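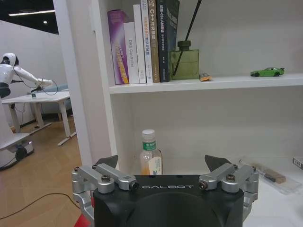

Do people still watch the opening titles of a TV series when there is a skip button?

Most of them do for the first episode, and far fewer do by the third. The drop depends a lot on how long the titles run and whether anything in them changes from week to week.

December 2025
By the opening titles project group

We picked three drama series that all came out on streaming in the last couple of years: Flornero, Latuheru and Tundell. Each has 8 episodes in its first season. Flornero has the longest titles by far, with a full song and animated maps. Latuheru has a short card over the first shot. Tundell sits in between at 21 seconds and swaps one picture each episode for a clue to the plot.

We sent out a questionnaire in September and had 60 replies, nearly all from students at the Brelau campus. People were asked which of the series they had seen, when they first pressed skip, and what they remembered of the music.
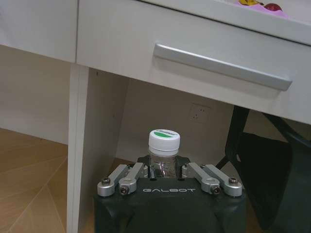
One reply to the open question said the Flornero song was "the only part my mum liked" and that the two of them had let it play every time, even when they were watching several episodes in a night. Another person wrote that they skipped it from the second episode on and had to look up who sang it.

Answers about Tundell were different. People who noticed the changing picture mostly stopped skipping. People who didn't notice it treated the titles like any others – and several were annoyed to find out from our form that they had missed something.

Latuheru gave us little to work with. The card is over before the button comes up on most televisions, so the skipping question made no sense for it. We kept it in for the music question only, and we should have spotted this before the form went out.
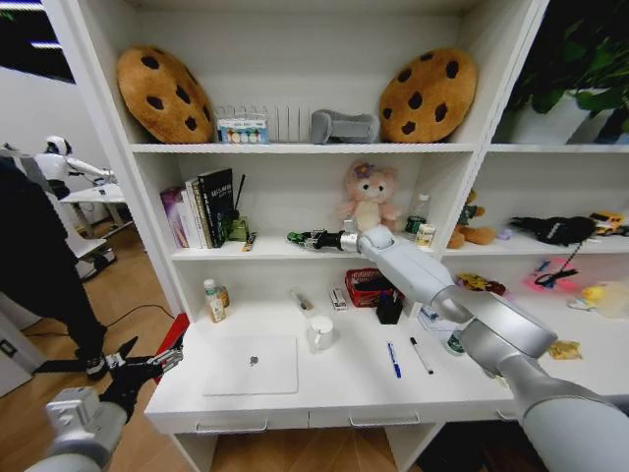
Department of Film and Television Studies, Brelau

The written part of the project was limited to 3000 words, so the shot lists for the titles are in the appendix. We timed each sequence from the first frame of the titles to the first frame of the next scene. Where the music carried on under dialogue we did not count it.

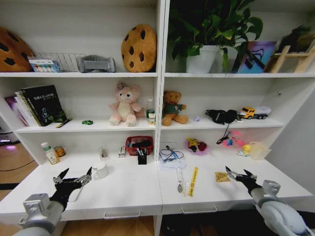

Problems and what we would change

The sample was small and almost everyone in it was a student. We relied on people's memory of when they pressed skip, and some had watched the series more than a year before. Next time we would sit with a few viewers and note it down as they watch – fewer people, but better answers. We would also replace Latuheru with a series that has proper titles.

Recent projects
Canned laughter in new sitcoms
Why Tundell moved to weekly release
Subtitles as a habit
Recap segments: who needs them?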